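House rules for simulated shelf picks, second version

I wrote the first version of these rules in February, when there were only two scenes in the project and I could keep most of it in my head. Now there are 46 scenes and I can't. Twice last month I compared runs that should not have been compared, and one of those comparisons went into a status note before I caught it. So I sat down on Sunday with the old list and rewrote it.

Some background for readers who came here for the gearbox posts. Castside is my shelf project. An arm with a two-finger gripper works in a simulated room, at a simulated shelf, on ordinary grocery and household items. I use it to compare grasp planners before anything goes near hardware. Biltitz, where I did contract work for a while, had a thick binder of rules for its real cells and none for its simulated ones, and I picked up that habit without thinking about it. A real cell has a fence, a stop button and a sign-off sheet. The simulated one had a folder called "new_final" and whatever I remembered.

The rules are in the order I use them on a working day.

1. Freeze the scene before the first run

A scene has a version number, and the number changes if anything in it changes. That includes the wall color, the shelf texture and the lights. I used to count only the things the gripper could touch. Then I swapped a floor material in one scene and the success rate of the camera-based planner dropped by 9 points, with the shelf and the items exactly as before. The floor is part of the test.

If you want to try something, copy the scene and give the copy its own number. Don't edit the one with results attached to it.

2. Write the success condition down first

Mine for shelf picks reads: the item is lifted clear of the shelf, held for 2 seconds, and has not touched a side panel on the way out. You may want something looser or stricter. What matters is that it is in the run file before the run starts, and that a script checks it. I used to judge borderline cases by eye, and I was kinder to the planner I had written myself.

A pick that knocks the item over and then gets hold of it anyway counts as a failure here. I went back and forth on that. On a real shelf a tipped carton can leak, so it stays a failure.

3. Run 100 attempts or don't quote a percentage

Short runs are fine for finding bugs. Call them short runs and report them as counts. The planner I now use most looked worse than the old one over its first few attempts and better over the full set. Anmont's simulator makes it easy to queue a long batch overnight, so there isn't much excuse.

Every attempt gets a seed, and the seed goes in the log. If attempt 46 does something strange, I want to see attempt 46 again.

4. Keep the limits of the real machine

Joint speeds, grip force and finger opening in the simulated arm should match the data sheet for the real one. My gripper model is named Kingi after the folder it lived in, and for a long time its fingers could push far harder than the real ones. It never dropped anything. I was pleased with it for about as long as it took to look at the force plot.

The same goes for the emergency stop. The simulated arm has one, and a run that triggers it ends there and is logged as stopped. It does not restart and carry on. A stopped run stays in the total too. If you leave the stopped runs out, your numbers describe the easy part of the job.

5. Look at the camera view yourself

Before each batch I open the view the planner will get and look at it for a full minute. I check whether the item can be seen, what else is bright or dark near it, and how much of the view the gripper takes up. It is boring and it has caught more problems than any of my scripts.

Light is the main thing. Glare on a shelf board can have edges as straight as a box, and a planner that looks for straight edges may well take an interest. I leave it in when a real store might have it. I write it in the scene notes either way, with the position of the light, so that nobody reading the results later thinks the shelf was evenly lit.

The gripper is the second thing. A black finger low in the view hides part of whatever is behind it, and on some approaches that is the front edge of the shelf. If the planner needs that edge to judge height, it has to find it before the finger gets there.

6. Start with one item

The first scene of any new series has one item on the shelf, standing upright, with its printed side to the front. No neighbors, nothing leaning. If the planner can't do that one reliably, a full shelf will only tell you the same thing more slowly. When it passes, turn the item, then move it toward a side panel, then add a second item. One change per scene version.

I keep the first item the same across series, so there is always something to compare against. It should be taller than it is wide, and easy to tell apart from the shelf. For me it is the milk carton, blue and white on gray boards, right of center with room behind it and a bright wedge of light running across the shelf in front of its base.
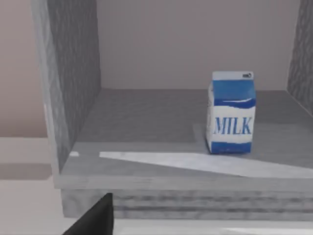 7. Keep the bad runs

Failed runs used to get deleted when the disk filled up. Now they are the last thing to go. I keep the log, the seed and the final camera view for each one, and delete the video if I need the space. When a planner changes, I replay its old failures before running anything new. Some come back as failures, and those go at the top of the to-do list.

If a result has to be withdrawn, the note that withdraws it sits in the same folder as the result. I did this for the status note I mentioned at the start. It took ten minutes and was mildly embarrassing.

Still open

I don't have a good rule for soft items. Bags of rice and bread behave differently each time I change the time step, and I don't trust any number I have for them yet. For now they are left out of the totals and marked as untested. If you have a rule for these that has held up for more than one simulator, the comments are open.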